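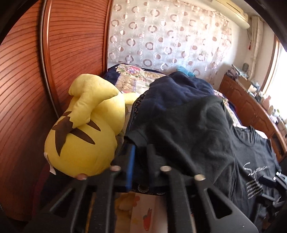

Yellow plush, brown stripes, tag still on.

My grandmother's boardinghouse in Olton had 820 on the gate and a smell of onions on the stairs, and the summer I was eleven I was put in charge of the lost things. They lived in a cedar chest on the landing, and every one of them had to be written into a ledger, because my grandmother believed that a person who leaves a glove behind will think of it sooner or later, and ought to find it waiting.

Most people never wrote. A few did. There was a piano tuner who sent 45 cents in stamps for a scarf that can't have been worth half that, and a bride from Durán (she had stopped one night on her way to the coast) who wanted her left shoe back and told us, over four pages, how the marriage was going.

Then in October a letter came from Jallon. It was from a man who had stayed with us as a boy, and he asked, a little shyly, whether we might still have a stuffed animal of his. He couldn't say for certain what kind it was. His mother had called it a bear and he had always taken it for a cat.

I went through the chest twice and then sat down on the stairs, feeling that I had let down the whole house. My grandmother read the letter standing up, as she read everything, and went off to her own room – which she never did before supper – and came back with something small and bald under her arm.

"I didn't like to leave it in the chest," she said. "It looked cold."

We wrapped it in a clean pillowcase and she let me write the label. I asked her what I should put in the ledger, bear or cat, and she thought it over all the way to the post office and most of the way home.

"Put returned," she said.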